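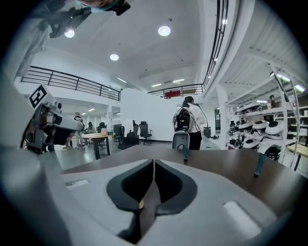 Vol. 5, p. 103

20th September

Up before it was light and could not get back to sleep, so I made coffee and sat with the accounts for the well. We owe Mansilla Drilling $3,612 and I had been putting off looking at it. Once I had it written out on one sheet it was less awful than I expected. If the hay money comes in as promised we can pay the first half now and the rest in December. They said on the phone that was fine with them.

The water itself is better. It ran orange for the first two days and I had to rinse the white shirts in store water, but this morning the kitchen tap was clear and there was no smell. I filled the stock trough and left the hose going longer than I meant to, since I was looking for the gray cat. She was on top of the woodpile the whole time.

Walked the fence line after breakfast. The low corner by the creek is down again. Three posts have rotted off at the ground and the wire is holding them up instead of the other way around. I had planned to leave that stretch until spring but the neighbor's heifers have been hanging around on their side, and I don't want to spend another evening chasing them out of the squash. I cut a post from the old cedar and got it in, with plenty of rock around the base. My shoulder was sore by then so I quit. The other two can wait a few days.

Drove into Mukham for staples and chicken feed. Feed has gone up again. The bridge on the mill road is still down to one lane and I sat behind a gravel truck for a long time with the window open. The maples on the north side of the road have started to turn, just the tips. Last year I wrote that they turned after the first frost, so they are early, or I was not paying attention last year.

Stopped at the library to return the book on root cellars. I did not finish it. The first half was good and plain, with drawings of the vents and the shelves, and the second half was all recipes. What I did get out of it is that my cellar is too dry for carrots. I'm going to try a pan of water on the floor and damp sand in the crates. 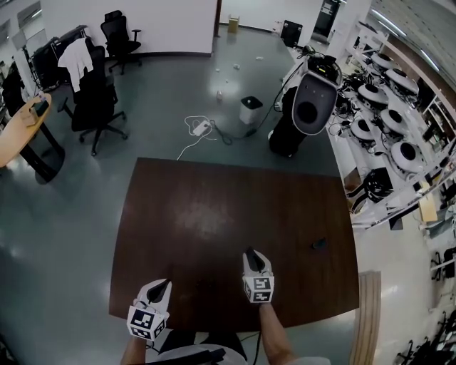
At the table, with cables on the floor behind.

Home by two. Dug the rest of the potatoes, which took until supper. The row of Corusine did very well, big and clean with hardly any scab. The Troltov were poor. A lot of them were the size of walnuts, and something had been chewing on the ones at the end of the row nearest the ditch. I weighed it all on the feed scale in the barn, 80 pounds between the two kinds, and most of that is Corusine. I won't plant Troltov again unless I get the seed for free. I set the chewed ones aside to eat first and spread the others on newspaper in the back hall to cure. The hall smells like dirt now, which I don't mind.

Tomatoes are nearly over. I picked what was ripe and a bucket of green ones too, as the radio said it might go down to the thirties by the weekend. I have enough jars but I'm short on lids. Should have bought lids in town and did not think of it until I was pulling into the driveway.

Supper was eggs and some of the chewed potatoes, fried with onion. Good potatoes. The small Troltov have more taste than the big ones, I will say that for them.

Tried to write to my sister and got as far as the weather. I owe her two letters now. She wants to know if I am coming for the holiday and I don't know what to tell her until I find someone to feed the hens. It would mean four days at least, with the drive.

Wind has come around to the north. Brought in the geraniums and put an old sheet over the peppers, with bricks on the corners. The pump kicked on once while I was washing up and it sounded right. Need to remember: lids, lamp oil, call about the chimney, two posts.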